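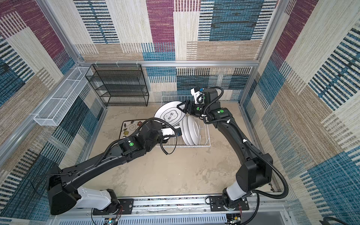
Kathleen Buckley asks whether she can put vinegar in the rinse aid compartment to get rid of white spots, or if it will ruin the seals. She has a Dudari dishwasher, 4 years old, and moved to Stekville in May. The water there is very hard. Glasses and dark bowls come out cloudy and the plates have a chalky ring. She has tried two brands of tablets and the intensive program.

Duyên Hứa
Posted 01/03/2025
I would not put vinegar in the rinse aid compartment. It sits there for weeks and the small gasket in the lid is usually rubber. Mine went soft and started leaking into the door. If you want to use vinegar, put a cup of it upright on the top rack and run a hot cycle with nothing else in the machine. Do that once a month.

For the spots, first check if your model has a built-in softener. Look for a large screw cap in the floor of the tub. If there is one, fill it with dishwasher salt and set the hardness level in the menu. The water company can tell you the number for your street. Then turn the rinse aid up one step at a time. Clean the filter too.

If the glasses are still cloudy, wipe one with vinegar. If it clears, it was lime. If it stays cloudy the glass is etched and there is no fix for that.

blackwood_9
just wash by hand, I did for 13 years in Vurnusden and never had a spot. dry with a towel right away

Pipework
Agree with the salt. Table salt won't do, it has additives that clog the softener. A whole-house softener also works but you need space for it and a drain nearby. I paid 200 for a used one plus the fittings. Citric acid powder is cheaper than vinegar for descaling and doesn't smell. Don't use it in the same wash as detergent.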